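Bon, on reprend là où je m'étais arrêtée en septembre : qu'est-ce qui fait tenir ensemble une fédération quand ses membres ne veulent plus la même chose ? J'adore cette question, je vous préviens !

Notre cas d'étude est le canton de Zollby (19 communes, une seule constitution).

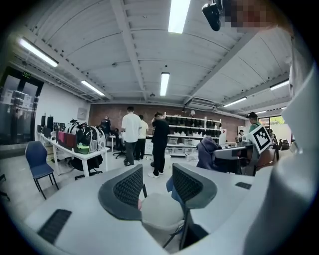 Le texte exige une majorité double pour toute révision – plus de 50 % des voix, et aussi la majorité des communes. Prenez Budby, 1 438 électeurs : sa voix de commune pèse autant que celle de la capitale. Injuste ? Peut-être, mais sans cette clause Budby n'aurait jamais signé.

Gardez en tête la différence entre consentir à une règle et consentir à son résultat (je la redemande toujours à l'oral). 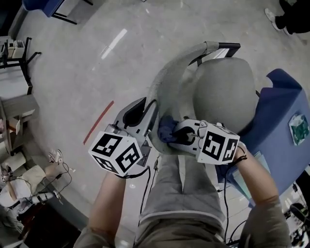

## Quand un membre veut partir

La constitution n'en dit rien, et là les juristes s'amusent. Soit le silence interdit, soit il autorise – relisez l'article 4 avant de trancher, il parle d'union « durable », pas perpétuelle. Moi, je penche pour une sortie négociée.
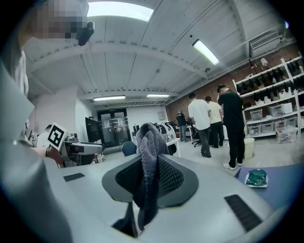
Julia n'est pas d'accord : pour elle, négocier une sortie, c'est déjà l'accorder, et les petites communes restantes y perdent leur garantie. Stan ajoute qu'il faudrait au moins faire voter tout le canton. On en débat la prochaine fois, venez avec l'article 4 annoté.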